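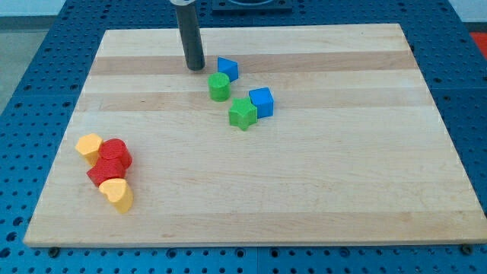
Do I have to pay estimated taxes if I only do a little freelance work on the side?

It depends on how much you'll owe when you file, and whether the withholding from your regular job covers it.

I wish I'd had that in two sentences back in January, when I was sitting on the floor with a shoebox of receipts and a letter telling me I'd underpaid. My whole plan for my first year of self-employment was "deal with it in spring." So I dealt with it in spring, and it cost me.

Some background. I have a part-time job with normal paychecks, and I also do bookkeeping cleanup for a few small shops. The biggest is Zeltby, a two-person outfit that sells lamp parts online, and the other steady one is Mohamedi, the bakery near my old apartment (yes, I get paid in money, and sometimes also in buns). The side work felt tiny to me. Then I added up the invoices and oh boy, it was not tiny!

What I'd missed was self-employment tax. I had been thinking of income tax and nothing else, so when I guessed at what I'd owe, I guessed way low. Social Security and Medicare come out of a paycheck before you ever see it, and your employer pays half. When you work for yourself you pay both halves. I knew this! I have explained this to other people! I just somehow never applied it to me.

My friend Parisa Najafi went through the whole thing with me over the phone one night, line by line, with her dinner going cold. We came out at 2,000 dollars owed on top of what had already been withheld. There was a penalty too, smaller than I'd feared, but I still sulked over it for a week.

So now I do it in quarters, except they aren't really quarters. The payments are normally due in April, June, September and then January of the next year, and whoever picked June right after April has my lasting resentment. My first one this year was 702 dollars. I paid it online at 17 minutes to midnight on the last day, in my pajamas, and saved the confirmation in two places.

The other thing I changed is the W-4 at my day job. You can ask for extra to be held back from each check, and for a small side income that might be all you need. Obadia Were, who shares my desk on mornings, does only that and never sends a quarterly payment at all. I'm a bit jealous. My side income jumps around too much for me to guess it up front, so I do some of each.

I keep the tax money in its own savings account now. Every time an invoice gets paid I move a quarter of it over before I can get ideas. There's 986 dollars in there as I type this, and I have already looked at it twice and thought about a new couch. No! It belongs to September.

Next up is sorting out which part of my internet bill I can deduct, and I've been putting that off since lunch. If you've done it for a home office that is also the place where you eat cereal, please leave me a comment.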